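Sorting Small Parts by Hand: How Students Put Things Back in a Shared Workshop

Project report, Etornam Akpalu
Submitted 13/10/2019

Introduction

In our department there is one shared workshop, and almost every student uses it at least once during the year. Small parts such as screws, blocks, washers and clips are kept in boxes and bins on the shelves and tables. When the term begins the parts are in order. After some weeks they are mixed, and students lose time looking for what they need.

The question of my project is simple. Does the kind of container change how often a part is returned to the wrong place? I became interested in this when I worked on my first-year model bridge and spent a whole afternoon searching for spacers that were lying in the box for hinges.

Background

In the literature on storage I found two different opinions. The first one says that labels are the most important, and that the form of the container has little effect. The second says that people do not read labels when they are in a hurry, and that they decide by what they already see inside. I did not find a study made in a student workshop, where most users are beginners and the users change every few months.

My supervisor advised me to keep the study small, and I followed this advice. I did not measure the time of searching, only the place where the part was returned.

Containers used

I compared two kinds of container. The first kind is the Sandus drawer cabinet, which has narrow drawers with a paper label on the front. The second kind is the open bin. It stands on the table and a person can look into it from above. Old bins become scratched inside after long use, and some students told me that a worn bin looks to them like a place for waste. I did not expect this answer and I had no question about it in my form.
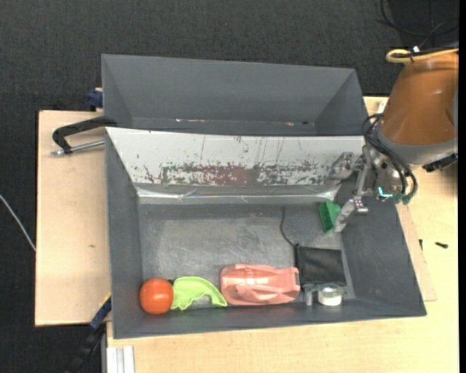

Method

I asked 57 students to take part. Each student received a tray with 18 small parts and was asked to put them back as they would do at the end of a normal working day. I did not tell them that mistakes would be recorded until they had finished. After this I explained the purpose and asked for permission to use the result. All of them agreed.

The order was changed between students, so that one began with the drawers and the next one began with the bins. Each student had 15 minutes, and this was enough for everyone. At the end I filled in a form with the position of each part and a short comment from the student.

Results

Most mistakes in the drawers were between neighbors. A part was put one drawer to the left or to the right of the correct one. In the bins the mistakes were of another kind. If one wrong part was already lying in the bin, the next student often added more of the same part. I did not see this effect in the drawers, probably for the reason that they are closed and the contents stay hidden until the drawer is pulled.

For large parts the bins gave fewer mistakes. For very small parts the drawers were better. Color helped in both cases, and several students wrote that they looked at the color first and at the shape second. Two parts of the same color but different length were confused more than any others.

The comments were also useful. Some students complained that the labels on the Sandus drawers were written in small letters. Others said that they would prefer a sample part glued on the front of the drawer.

Limits of the study

All participants were from one department and many of them know me personally, so they were perhaps more careful than usual. The workshop was quiet during the test. On a normal day before a deadline it is much louder, and I think the number of mistakes would be higher. I also had to replace the marker pens in the middle of the study, and the later labels are a little darker than the first ones.

Suggestions

I suggest keeping small parts in drawers with larger labels and a sample on the front. Large parts can stay in open bins, but the bins should be checked every week so that a wrong part does not attract others. The bins with the most worn inside could be exchanged first.

The forms and the table of results are kept in the department office and can be read there on request.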